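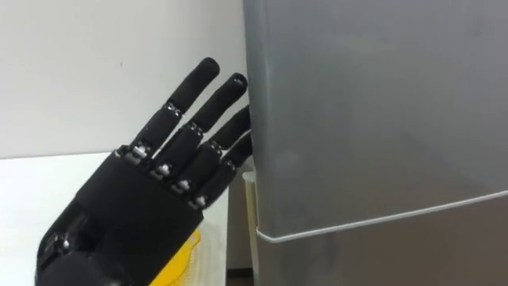

We use cookies to remember your preferences. Accept | Manage settings

Speaker notes: Moving a Town Library in 15 Days
Mwangi Ogola, Lestitstead branch

Slide 1. Wait for the latecomers. They work in libraries, they'll be carrying tea.

Slide 2. The old building. Opened with a five-year roof, replaced after 34. Mention the buckets. Mention that two of the buckets had been catalogued.

Slide 3. The plan. Idmont Removals quoted on the shelving and asked us, quite politely, how many metres of books we had. We gave them a figure from a report. The report was older than the large print collection. Pause here, someone in the room has done this too.

Slide 4. Weeding. Start six months out, and put one person in charge of saying no. Ours was Awuor Kimaro, who had 52 boxes of encyclopaedias out the door before the Friends group finished its letter. (Don't read the letter aloud. Tempting.)

Slide 5. Labels. Colour for the floor, number for the bay, and write it on the short end of the crate. We wrote it on the lid. Crates stack. Let them work it out.

Slide 6. Local history. Goes last, comes off the truck first, travels with a human being. Tumaini rode in the cab with the parish maps on his knees and has not forgiven the roundabout at Momby.

Slide 7. Opening morning, June. Doors at 9. First enquiry was whether the old building was still open. Second was the toilets.

Slide 8. What I'd do differently: book the lift, measure the lift, cancel the piano. Questions. If asked about the budget, look at the clock.

Comments

Caroline Temba: We're moving in the spring and I've just gone to check our lids. Every one of them.

S. Makokha: Did you keep loans running during the move? We're being told we have to.

Mwangi Ogola: Returns only, through a slot at the Rashidi Centre. We extended everything by 7 weeks and people still brought books to my house.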